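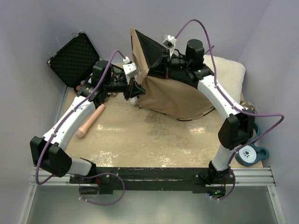 How big does the cloth need to be to cover a storage box properly?

Measure over the top of the box from table to table, once each way, and add 20 mm to each end for the hem. The standard Skasotus cloth is 800 mm square and suits most desktop boxes.

2. Fitting and folding the cloth

I'm assuming you've read section 1 and have your cloth out of its packet. If it's one of the plain ones from Baumgart, the number on the order form is 2,674, and it comes with the edges already turned over but only tacked, so you'll still have some sewing to do. Mine stayed tacked for most of a year and it was fine until I washed it!

You'll need the cloth, the box, a tape measure, some pins, a lint roller and a bit of table you don't mind leaning on. An old stained table is perfectly good for this, by the way, as long as the marks are dry.

Before you start

Wash the cloth first if it's cotton or linen. I skipped this on my very first one, and it came out of the machine too short on two sides (it went on to be a tray cloth, and quite a nice one). Iron it while it's still slightly damp and let it cool flat.

Shut the lid of the box, or do up the bag if you're covering a soft one. Then wipe the outside over. Black cases show every speck, and whatever is on them ends up on the inside of your nice clean cloth.

Covering the box

1. Put the box in the middle of the table with the side you open facing you.

2. Fold the cloth in half, then in half again, and press the corner with your thumb so you leave a little crease. That's your centre mark.

3. Open the cloth out and lay it over the box with the crease in the middle of the lid.

4. Hold the cloth down on top with one hand. Use the other to draw the front edge towards you until it hangs straight.

5. Go round to the back and do the same there. I do walk round, even though it's tempting to reach over and tug, because the tug always drags the front up again.

6. Let the sides drop on their own. If one hangs lower, shift the whole cloth across from the top and leave the hem alone.

7. At each corner, pinch the spare cloth and fold it flat towards the back, a bit like making a bed. Pin it if you want to keep that shape for sewing.

8. Run the lint roller over the top and you're done, unless you're hemming.

Note: Boxes with sharp edges will show through a thin cloth as a hard line along the top. I quite like it. If you don't, lay a folded tea towel on the lid first.

Note: Soft bags slump, so the hem is never going to be dead level. Stuff the bag with something light and get it as near as you can be bothered to.

Caution: Take every pin out before the cloth goes back in the drawer. Count them out of the tin and count them back in. I found one of mine with my knee.

Caution: Don't cover anything that's plugged in or still warm, such as a charger, a glue gun or a lamp. Leave it out on the table to cool and cover it later.

Hemming the loose edge

9. Turn the cloth inside out and put it back over the box.

10. Mark where the edge meets the table with chalk, all the way round.

11. Take it off, turn up 20 mm along the chalk line and pin it.

12. Sew by hand or by machine, whichever you hate less. A running stitch is plenty. Benedikt Sperling, who wrote the first version of this guide, wanted blind hemming throughout and I've quietly dropped it.

Taking it off and putting it away

13. Lift straight up from the centre. Dragging it sideways will bring anything sitting behind the box along with it, and small things like buttons and bottle caps love to hide under a hem.

14. Shake it outside. At the Boltow workshop we do this by the back door on a Sunday, before the floor gets swept.

15. Fold it in thirds, then roll it. Rolled cloths crease far less than folded ones, and you can stand a whole row of them in a drawer and see which is which.

If the cloth still slides off after all this, it's probably a shiny lining or a domed lid. A strip of rug grip under the middle sorts it out, and Lendbridge sell it off the roll, so you can buy just a short length. Cutting sizes for odd-shaped boxes are in section 3.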